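The shop closed on 2022-03-23, and Chiharu Imai had until the end of the month to get everything out of it. She did the window first. The window had been her father-in-law's idea of a grocer's window, which meant that in December it had pine cones and the rest of the year it had fruit that never went bad.

Takumi Murakami came by at nine with boxes from the liquor store. He was her cousin's son and he was between jobs.

"What goes and what stays?" he said.

"The shelves go to Roscoe. The scale goes to Roscoe. He paid for them already. The rest is whatever I say."

"What about this stuff?" He was holding a bunch of grapes by the stem. The grapes were rubber and had gone sticky.

"Trash," she said.

They worked until noon. Most of the window was trash. The bread had been eaten at by something, and the cheese had a crack all the way through and was white inside. Takumi filled two bags and took them out to the alley. When he came back she had set a few things aside in a box that said Nomura on it, the lettering half covered with tape.

"I thought it was all trash," he said.

"Most of it."

He looked in the box. There was a carrot and a red pepper and a yellow melon. At the bottom, wrapped in a dish towel, was a cup.

"Is the cup fake too?"

"How can a cup be fake?"

He thought about that and went to get a sandwich.

She took the box home on the bus. She lived on the third floor of a building on Zosach Street, in two rooms and a kitchen, with a table she had bought for the shop and then decided was too good for the shop. It was white and took up most of the kitchen. She wiped it down, let it dry, and put the things out on it.

The carrot had kept its leaves. She had expected them to come off in the box. She put it down at an angle, with the root toward her chair, the way her husband used to put down a real one before he cut it. The pepper she laid off to the left by itself. She put the melon on its side. Then she unwrapped the cup and stood it close to the melon, and sat down.
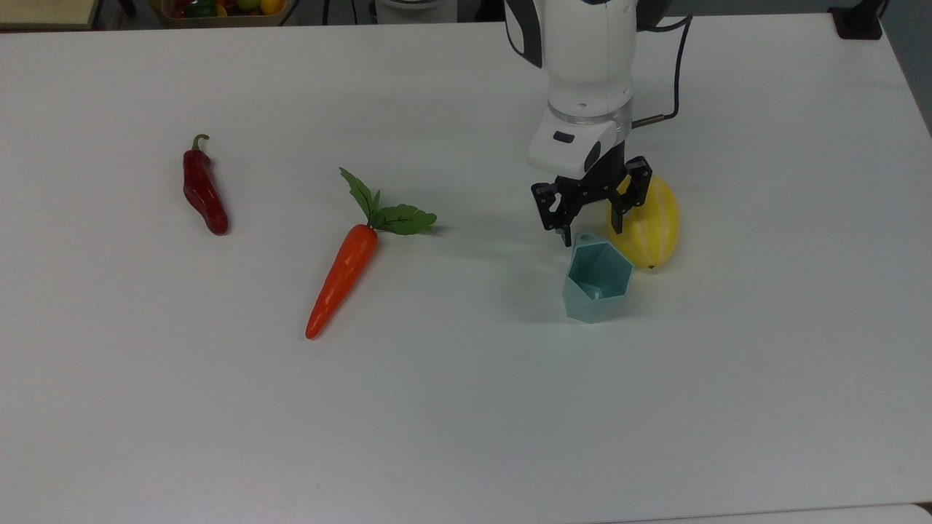 ## The cup

The cup was blue-green and had flat sides, and it had come from a store called Skadum that was gone now too. Her husband bought it the week they took over the shop. He kept pencils in it. After he died she kept pencils in it for another year, and then Natsumi Chiba, who worked the register in the afternoons, asked if she could drink out of it. Chiharu said go ahead.

She had forgotten that. She turned it a little with one finger and looked down inside, where there was a small notch or tab on the wall. She couldn't remember if it had always been there.

The phone rang. It was Roscoe Wojcik.

"I'm short a bracket," he said. "I've got 34 brackets here, and there's one shelf that won't go up."

"There were 34 when I had them."

"How did you put up the last shelf?"

"We didn't. It sat on the floor and we stood the rice on it."

He was quiet for a minute. She could hear someone hammering on his end.

"Well, that's fine," he said. "I can stand rice on it."

"You should come get the rice, then. There are 12 bags in the back and I can't lift them."

"I'll send Sota over."

"Tell him to use the alley. Takumi left the front locked."

After she hung up she made tea in her ordinary mug. It had started to rain and she got up again to shut the window over the sink.

## The melon

Sota Minami came to the apartment that evening because the alley door had been locked too. He was Roscoe's stock boy, though he was past 40 and had a bad knee, and he stood in the hall dripping until she told him to come in and stand on the mat.

"I just need the key," he said.

She looked for it in her coat and then in her other coat. While she looked, he leaned in at the kitchen door.

"That melon was in the window," he said.

"Yes."

"My mother sent me in to buy that melon. I was maybe eight. I had the money in my hand. Your father-in-law told me it wasn't for sale and I thought he just didn't like me."

"He didn't like anybody. What did you do?"

"Bought a cabbage."

"Was she angry?"

"She'd asked for a melon."

Chiharu found the key in the drawer with the spoons. She gave it to him, and he put it in his shirt pocket and buttoned the pocket. He didn't leave yet. He was still looking in at the table.

"Do you want it?" she said.

"What would I do with it?"

"I don't know. What am I going to do with it?"

He wiped his hands down the front of his jacket, which was wetter than his hands were. She got a clean bag from under the sink, one of the old Nurkby bags with the string handles, and put the melon in it and held it out.

"How much?" he said.

She told him what melons had been the year he was eight, as near as she could guess. He counted it out in coins onto the shelf by the door. Then he went down the stairs one at a time, on account of the knee, with the bag held out in front of him.

She heard the street door close. She went back into the kitchen and moved the pepper over to where the melon had been. It was too small for the space, so she moved the carrot too. The cup she washed and dried and put up with the other cups, at the front, where she could reach it in the morning.

Takumi called at ten to say he'd found the light switch for the basement, and did she know there was a basement.

"There's a crawl space," she said.

"No, there are stairs."

She told him not to go down until she got there, and went to find out which coat was dry.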